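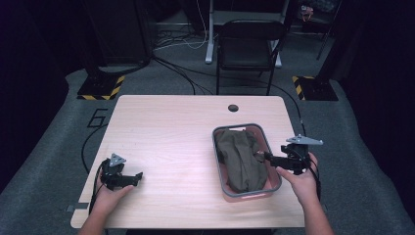 The Dokora Reading Room has reissued The Lamplighter's Inventory, a picture book for adults by the Odville illustrator Analyn Maglaya. It was first printed privately in an edition of 900 copies and has been difficult to obtain for many years. The new edition restores the original running order and includes four drawings that were left out of the first printing.

The book consists of 62 pen drawings, each facing a short rhymed entry. It is set out as the stock list of a municipal lamp store whose keeper has gone missing. The entries begin soberly, with wicks, brackets and tins of oil, and become less reliable as the list proceeds. By the middle of the book the clerk is recording draughts, footsteps and a smell of pears. Readers who enjoy macabre verse will find much to please them, although the tone is gentler than the cover suggests.

Maglaya's line is fine and very even. She builds her night skies from short upright strokes and leaves the lamps themselves as bare paper. In the first printing much of this work filled in and became solid black. The plates have now been remade from the original sheets, which were lent by Hugo Joly, and the staircase drawing on page 31 can be read properly for the first time.

The introduction is by Shuzhen Yuan. It is informative on the Nasolska almanacs from which the layout was borrowed, and rather brief on the verses. A longer treatment of the metre would have been welcome, as several of the rhymes depend on a regional pronunciation that most readers will not know.

Two reservations should be recorded. The inner margins are narrow, so that the wider drawings lose a little at the fold. The captions in the appendix are also set in a smaller type than is comfortable.

The reissue is bound in grey cloth and limited to 1,225 copies. Sample pages may be consulted at the Leclerc bookshop in Odville, where the original drawing for the endpapers will remain on display until January.

Posted 11 June 2026 under Illustration, Reissues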